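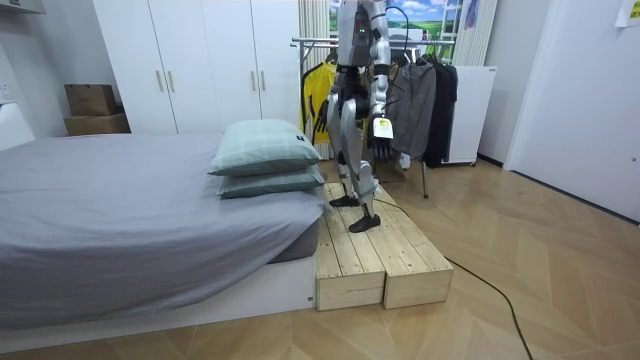
Talha Bhutto reckons the duvet should come off the bed before anything else gets shifted, and the rest of us in the thread mostly agreed. My post is below, tidied up a bit.

Small bedroom, low bed
Posted 9th March by Nimau

I have a small bedroom with a low white base that sits straight on the floor, so there's no storage underneath and no way to get a broom in. I'd like to put a low timber platform across one end, level with the mattress or close to it, for sitting on and for folding washing. Two blocks side by side would be easier to carry up the stairs than one long one. The timber would be untreated pine planks. Do I need to finish it, and how do I stop the bedding getting caught on it? The pillows end up against the side of it whichever way I make the bed.

Talha Bhutto
Take the duvet off first and wash it, then work on the timber while it's on the line. Sand the top and the front faces with 120 grit and then 180. Pay attention to the corners and the ends of the planks, as that's where cotton catches. Run an old stocking over it when you've finished. If it snags, keep going.

You don't have to finish it. Bare pine is fine in a bedroom but it will mark if you put a cup on it, and the knots can weep a bit in summer. Two thin coats of water-based clear will fix most of that. Leave it overnight between coats with the window open.

Gaps between the boards don't matter for sitting. They do collect fluff, so run the crevice tool over them when you vacuum.

Join the blocks with a couple of bolts from the inside or they'll creep apart. Mine did – I had a 29 mm gap by the end of February.

Stukby
Just throw a rug over it.

Demport
Measure the room before you cut anything. I made mine 90 cm deep and couldn't open the wardrobe properly, so I had to take it apart again. Leave yourself room to walk past the bed with a full basket.

For the pillows, stand them at the other end during the day, or stack them flat and put the firmer one on the bottom. Checked cases hide the dust better than plain ones.

Felt pads under the platform if you've got a hard floor.

Comments

Nkuna: Would 120 grit be too rough on old planks? Mine have been in the shed for years.

Talha Bhutto: No, go coarser to start if they're furry. 80 is OK.

Nimau: Thanks all. Going with the clear coat, and bolts.

Stukby: Still say rug.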